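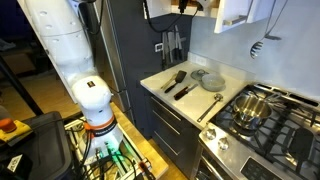

Kitchen cell, arm beside the counter and range. Attached to the opening post.

Forum: Manipulation Software > Motion Planning
Topic: Planner rejects valid goals near the counter after scene update

clasby_integration
Posted May 11, 2020

The Clasby group requests advice on a planning problem in our kitchen cell. We use the Oris planning stack with a sampling-based planner, a mesh of the fixed furniture, and an occupancy map built from depth data for everything that moves. The fixed mesh covers the counter, the range, the drawers and the upper cabinet. Utensils and cookware are left to the occupancy map.

Until April the cell planned reliably to pre-grasp poses above the countertop. Following the move to the current Oris release, a large share of those goals are returned as "goal state in collision." We ran a batch of 977 pre-grasp requests over the weekend, and 300 were rejected before any sampling took place. The same poses pass when the occupancy map is switched off. The map is set to 33 mm voxels with default padding.

We would prefer not to reduce the padding without understanding the cause. Any guidance is appreciated.

oris_maintainer_2
Reply 1

Thank you for the report. Please confirm whether the self-filter is enabled in the new configuration. Its parameter was renamed in the current release, and the old name is ignored without a warning. If the filter is off, the arm will be mapped as an obstacle.

Please also state which layer the rejected states collide with. The validity checker will print the contact pair at debug level.

clasby_integration
Reply 2

The self-filter is enabled under the new name. The contact pairs are nearly all between the gripper model and the occupancy map. A smaller number are between the forearm and the map, at a height well above the counter.

darwish_lab
Reply 3

Two separate problems are likely. The attached photograph shows black cables hanging in loops over the dark panel and the wall. Thin cables produce scattered depth returns, and each one becomes a full voxel before padding is applied. That would account for the forearm contacts.

The gripper contacts are a different matter. There is a glass lid and a clear glass bowl on the counter, and a polished saucepan on the range. Depth sensors perform poorly on all three. In our own kitchen setup, returns from polished steel appeared as floating points in free space, and the map kept them long after the view had changed.

Our recommendation is to use larger voxels near the wall and a shorter decay time everywhere.

skultham_controls
Reply 4

We disagree with the advice on decay time. A short decay clears false voxels, but it also clears true ones whenever the arm blocks the view. At Skultham we tested this setting and the planner routed the elbow through a pot that had been hidden for a few seconds. The emergency stop was used. A map that forgets is a greater hazard than a map that refuses goals.

The correct remedy is to model the cables as a keep-out volume in the fixed mesh and to mask that region in the depth data. The same approach can be taken with the knife strip on the wall, where no planned motion should go in any case.

darwish_lab
Reply 5

The keep-out volume is reasonable for the cables, provided they are tied in place. It does not help with cookware, which is moved between trials. We still consider decay necessary there, although we accept that it should be suspended for any voxel hidden by the arm. The stack already has the arm pose and can compute this.

oris_maintainer_2
Reply 6

Suspension of decay under occlusion is supported, but it is off by default. Set it per sensor.

One further point. The current release applies padding to the map and to the robot links separately - the previous release applied only the larger of the two. With 33 mm voxels, this may be sufficient to reject a pre-grasp pose close to a utensil lying flat on the counter. Please set link padding to zero, leave map padding as it is, and run the batch again.

skultham_controls
Reply 7

That change should have been placed in the release notes. A change in clearance behavior affects every site that has completed a safety review.

oris_maintainer_2
Reply 8

Agreed. The notes will be amended.

clasby_integration
Reply 9

We have repeated the batch with link padding at zero and occlusion suspension on. Rejections fell to 33 of 977. The remaining cases are all forearm contacts near the hanging cables. We will add the keep-out volume as Skultham proposed and run a longer batch of over 2,000 requests before closing this topic. Decay time has been left at the default for now.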